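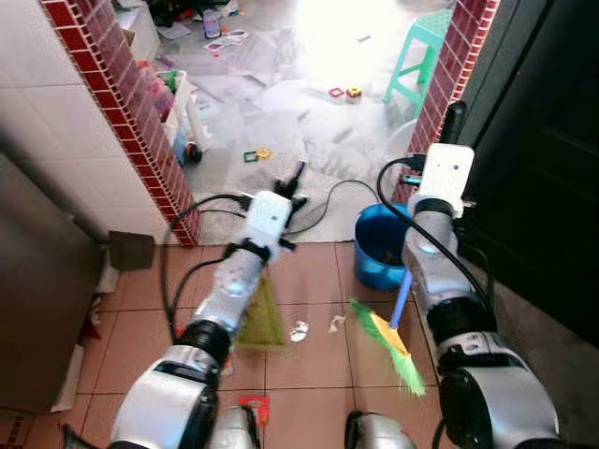 Figure 6. Sweeping task in the tiled passage, head camera view. Left arm with dustpan, right arm with broom; paper scraps and a red plastic piece on the floor between them.

5.2 The threshold fault

Of all the ways in which we expected a two-armed robot to fail at sweeping, emptying confidence into the wrong room was low on the list. The fault described in this section stopped 6 of the 26 sweeping runs at the Kendthorpe site, and it accounts for most of the grey hairs acquired by the authors during September.

The task is simple to state. The left gripper holds the dustpan near the floor, the right gripper holds the broom, and the controller brings the bristles towards the pan in short strokes until the floor detector reports nothing left to collect. The passage in Figure 6 suits the method reasonably well on paper. It is narrow, its tiles give the detector a regular background, and small litter shows up plainly against the terracotta. The difficulty is what lies past the doorway, where the floor turns light grey, daylight is strong, and a cable and toys are lying about. All of these are, to a detector trained on litter, extremely promising.

In the faulty runs the controller began correctly, made between two and five strokes, and then chose its next target on the far side of the threshold. The stroke planner had no notion of a room. It knew only a reachable zone, and the reachable zone had been drawn generously by one of us (who has asked not to be singled out, and is the second author). The right arm therefore extended to its limit, while the left arm, obedient to the rule that the pan must stay close to the broom, followed it. With both arms stretched forward the pan tilted, its front edge caught a grout line, and the force on the left wrist climbed quickly.

At this point the protective stop should have acted. It did act, 2 seconds late. The Umik monitor averages wrist force over a sliding window, a setting we had lengthened earlier in the project to stop it from tripping whenever the bristles met the floor. A longer window is a fine cure for false alarms and a poor one for real ones. In four of the six cases the result was no worse than a loud scrape. In the fifth the dustpan left the gripper altogether. In the sixth the broom handle struck the door side of the passage hard enough that Hildegard Eichhorn, on the stop button, got there before the software did. Her reaction time has since been proposed as a baseline.

Nobody was within reach of the arms in any run, as the site rules require. We still class the sixth case as a safety event and the rest as faults, on the grounds that a stop which depends on an attentive colleague should not be counted as a working stop.

Three changes followed. The force window was cut back to its original length, and the bristle contact is now handled by a separate, higher limit on the broom arm only. The reachable zone ends 15 centimetres short of any detected change of floor. Finally, Finn Görtz rewrote the target selection so that an object must lie on the same floor surface as the pan before it can be chosen — a rule that most people holding a broom seem to apply without a configuration file.

We repeated the sweeping runs with all of these in place and saw no further crossings. The remaining stops came from small pieces that the bristles pushed beside the pan instead of into it, over and over, with a patience we found hard to watch. That behaviour is a matter of stroke planning and is taken up in Section 5.3.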